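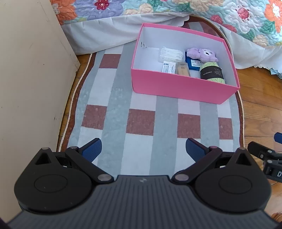 Gripper stops closing halfway through a session – how to find the fault

Writing this up fast while it's fresh. We lost most of a day's recordings at Fedthorpe to this and I don't want the Fascombe people to lose theirs too.

What you see: you squeeze the trigger, the fingers start in, then stall with a gap left. The log still says closed. So every pick-and-place file looks fine in the list and is junk when you play it back. Thin stuff gets dropped first, fat soft stuff hides it. A plush toy or a skein of yarn will hold fine with a bad gripper. A flat package won't.

Before you touch anything

Power off. Unplug the lead at the tool end, not only at the wall. Berkay had his thumb between the pads when the thing woke up and closed, he was fine, nail went black. Wait for the light to go out, then count to ten.

Take the object out of the fingers if one is stuck. Don't pull, open the fingers by hand with the power off.

Step 1. Look at the pivots

Both arms, inner end. Wiggle each one. A tiny bit of play is ok. If one side moves and the other doesn't, that's your fault, go to step 3.

Yarn fluff gets in here. Rug fluff too. Tweezers, and a torch if the room's dim. No compressed air, it pushes the fluff further in (ask me how I know).

Step 2. Check the pads

Run a fingernail along the edge of each pad. A lifted corner will catch on the opposite pad and stop the close early. If it's lifted, replace the pad. Glue lasted us 2 sessions.

Wipe with a dry cloth. Not the cleaning spray, it leaves them slick.

Step 3. The linkage screw

This was ours. The screw on the left arm had backed out just enough to rub on the body. Looked tight. Wasn't.

Back it right out, clean the thread, one small drop of threadlocker, put it back until the arm moves freely but doesn't rattle. Then leave it 60 minutes. Taner says overnight. Do overnight if you can.

Do the other side as well, even if it seems good.

Step 4. Re-zero

Power on, hands clear, fingers empty. Open fully, close fully, save the zero in the Mamo settings page. If you skip this the log will keep the old closed position and you'll be right back were you started.

Step 5. Test

Seven closes on nothing. Then seven on a sheet of card. Tug the card each time. If it slides out even once go back to step 1.

Got two grippers? Test both. Mark which is which in the notes, we mixed up ours and spent an hour fixing the good one.

What to do with the bad files

Don't delete them yet. Rodica went through ours and 182 had to be flagged. She played back the last few seconds of each and looked at wether the object moved with the fingers. Slow but it works. Start from the newest and go backwards till they come good, then check a few more past that.

Still stalling?

Stop using it. Tag it, put it in the tray, tell Gönül. Don't turn up the closing force to get past the stall – that's how the last one stripped its gear, and a gripper set that high will hurt somebody.

Spare pads and screws are in the Grastow box, second shelf. Write down what you take.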